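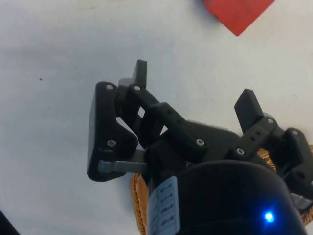

**FOR IMMEDIATE RELEASE**

**Inditz Public Library opens its first toy lending room, with 271 toys and games ready to borrow**

INDITZ, Thursday, November 7, 2024 — Families with an Inditz Public Library card can now take home building blocks, puzzles, dress-up clothes and board games the same way they take home books. The Jurko Toy Room opened this morning on the lower level of the Semeniuk Street branch, in the space that used to hold the microfilm readers, and the line for the first story time went up the stairs!

The room is free to use and free to borrow from. A toy can go home for 18 days and can be renewed by phone, at the desk or through the library's website, as long as no other family has asked for it. Each card can have up to five toys out at a time. There are no late fees, and a missing puzzle piece won't get anyone in trouble. Just tell the desk so the box can be relabeled.

"I grew up in an apartment where we traded toys with the whole stairwell, and I loved getting something that was new to me," said Stefaniia Nazarenko, head of children's services. "We tried this with a few shelves in September and they were bare by the weekend. So we knew we needed a real room, and now we have one, and I am so happy with it I keep coming down to look."

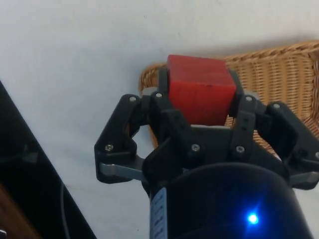
**Inditz Public Library | Children's Services Department**

The September trial brought in 34 families, and many of their suggestions made it into the finished room. Parents asked for more toys that work for brothers and sisters of different ages, so the collection leans toward things like plain wooden blocks, train track and play food that a toddler and a second grader can both get into. Grandparents asked for chairs with arms, and those are here too, along the window side. One suggestion that came up over and over was a low sink for washing hands. It was the most expensive part of the whole project, and the staff already can't imagine the room without it.

Toys are sorted by the kind of play they invite — building, pretending, sorting, music, getting outside — with a colored sticker for age. Every box has a card listing the parts, a cleaning note and one or two ideas for using the toy in a small space. The cards are printed in English, Spanish and Ukrainian.

Returned toys go to a workroom behind the desk. Staff wash or wipe them, check them against the card and put them back out, usually by the next morning. Plush toys stay in the room and aren't lent, with the exception of hand puppets, which can go through the laundry.

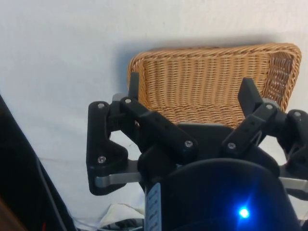 ## How to borrow

Bring a library card in good standing and pick what you like from the open shelves. Larger items, such as the play kitchen and the balance beams, are kept in storage and can be reserved at the desk. Cardholders under 14 need an adult with them to check out a toy, though they are welcome to play in the room on their own once they're old enough for the regular children's section.

Child care providers and preschool teachers can apply for a group card, which allows more items and a longer loan. Applications are at both branches.
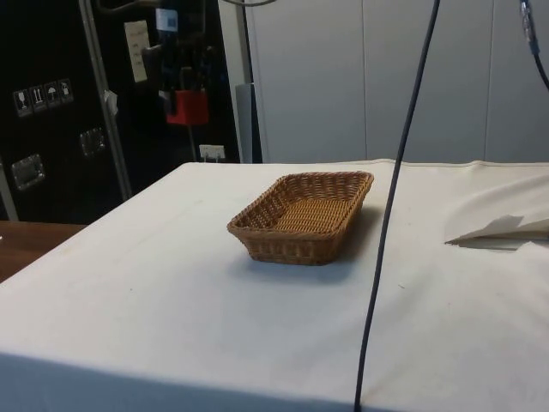 Group cards take a few days to process, so teachers planning a winter unit may want to get theirs in soon.

## Hours and getting here

The Jurko Toy Room is open whenever the Semeniuk Street branch is open. Drop-in play is held each morning, and story time with toys follows at 10:30. The elevator is to the left of the main doors, and strollers can be parked in the lower hall. The Zasex bus stops across the street.

## Donating toys

The library is grateful for offers of used toys and can take wooden toys, complete puzzles and board games with all their parts. Please call before dropping anything off. Battery toys, car seats and stuffed animals can't be accepted.

**Media contact:** Stefaniia Nazarenko, Children's Services, Inditz Public Library, Semeniuk Street branch. Reporters and photographers are welcome at any morning play session with a day's notice.

###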